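De: Wilmer Mamani
Para: lista teleop-pt
Assunto: Re: [teleop-pt] quantas demonstrações até valer a pena treinar?
Data: 2023-06-23

Olá a todos, olá Zuzana,

Zuzana Ďurica escreveu:
> Estamos a começar a gravar com luvas e ainda não temos noção de nada.
> Quantas demonstrações fizeram vocês antes do primeiro treino? E deitam
> fora as que saem feias ou guardam tudo? O meu colega diz que guarda,
> eu digo que deita. Outra coisa: as duas mãos gravam sempre, mesmo
> quando só uma trabalha?

Vou por partes, e desculpa a demora (estive a semana toda com o capacete na cabeça e à noite já não me apetece olhar para ecrã nenhum).

Primeiro treino com 200. Foi cedo demais, digo-te já. O robô ia direito à peça com muita convicção e depois fechava os dedos um bocado antes dela, sempre no mesmo sítio, como se a peça lhe tivesse feito uma desfeita. Hoje temos 2,493 gravadas no projeto Cutiritz, das quais ficaram 1,547 depois da limpeza, e a diferença nota-se sobretudo na aproximação. Na largada nem tanto.
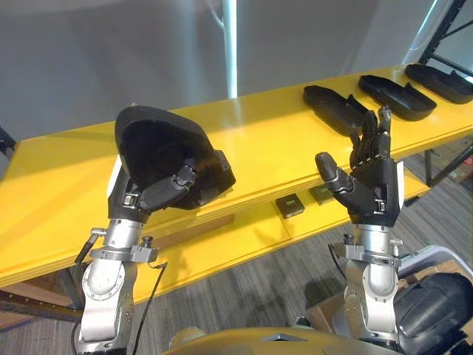
Mão esquerda com a peça, mão direita aberta e à espera, as restantes em fila na mesa.

Quanto às duas mãos: sim, gravam sempre. Nas primeiras sessões de abril congelávamos a que não trabalhava, para poupar o braço do operador, e arrependi-me amargamente! O modelo aprendeu que uma mão parada fica parada para sempre, e quando passámos às tarefas a duas mãos foi preciso começar quase do zero. Agora peço a quem opera que mantenha a mão livre onde a manteria se fosse a sua, aberta, perto, pronta a ajudar. Parece um pormenor e custou-me quinze dias de discussão com o pessoal da Tilier, que fez o software das luvas e achava que eu estava a encher o disco com lixo.
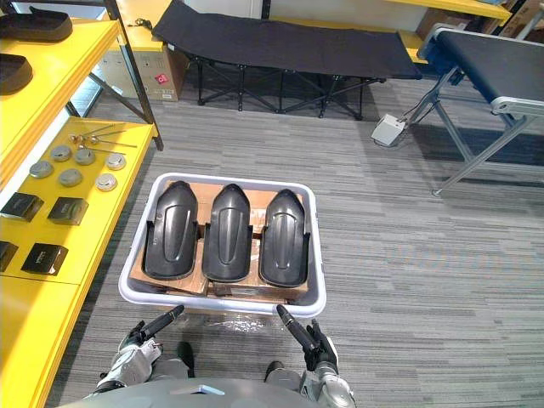 Sobre deitar fora ou guardar, dou meia razão a cada um. Eu guardo as feias e deito fora as erradas. Feia é a pega torta que o operador corrige a meio, e essas valem ouro, o robô vai precisar de se corrigir também. Errada é quando a pessoa se distraiu, largou e voltou atrás sem saber o que queria. Do mesmo modo, não arrumo demasiado o ponto de partida: as peças pretas ficam no caixote por cima do cartão, uma mais inclinada, outra quase direita, e é assim que se começa a gravar. Se as alinhares todas com régua, vais ter um robô que só sabe trabalhar com régua. O preto brilhante também não ajuda nada, os reflexos enganam a profundidade, e se puderes escolher a tua peça de treino escolhe outra cor — a sério, outra qualquer.

Mais uma coisa que não perguntaste mas vais perguntar. Cansaço do operador. Ao fim de uma hora de luvas as pessoas começam a fazer os gestos mais curtos, sem dar por isso, e os dados mudam de feitio entre a manhã e a tarde. Nós fazemos blocos de 6 gravações e depois pausa, mesmo que a pessoa jure que está fresca. Eu próprio jurei e depois fui ver as curvas do pulso, que vergonha.

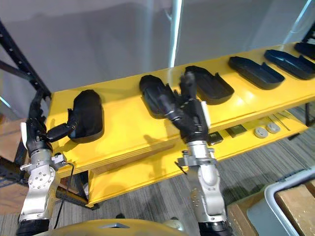
E troquem de operador dentro da mesma tarefa, por favor. Tivemos uma altura em que só eu gravava e o robô ficou com os meus tiques todos, incluindo uma hesitação antes de agarrar que eu nem sabia que tinha (a minha mulher diz que sabia). Com três pessoas a alternar isso diluiu-se bastante. Convém é combinar antes a ordem: primeiro a esquerda, depois a direita, ou as duas ao mesmo tempo, tanto faz, desde que fique escrito num papel e toda a gente siga o papel. Se um agarra pela borda e outro pelo meio, também não é drama, só pede mais exemplos de cada maneira.

Colo aqui em baixo um bocado das notas que escrevi para o pessoal novo, porque a parte da câmara do pulso aparece sempre nesta lista. 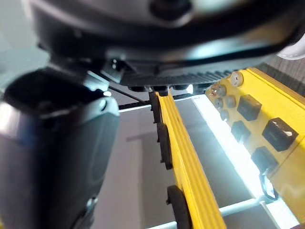
Notas de gravação, por Wilmer Mamani, grupo Cutiritz

A câmara do pulso vê de muito perto e apanha sempre a própria garra. Não tentem esconder isso. Antes de cada bloco, comparem a vista com a do bloco anterior: se a garra aparece noutro sítio, alguém tocou no suporte e é para apertar e recomeçar. Cuidado com zonas muito claras no campo de visão, a exposição automática salta e as peças escuras desaparecem. Exposição fixa, sempre. Anotem o valor na folha.

Fim da citação de mim próprio. A folha de registo que usamos é a da Kollár, adaptada, mando-te se quiseres. Alguém da Storitz ainda lê isto? Fiquei à espera da resposta sobre a latência das luvas sem fios e continuo com os cabos todos.

Abraço,
Wilmer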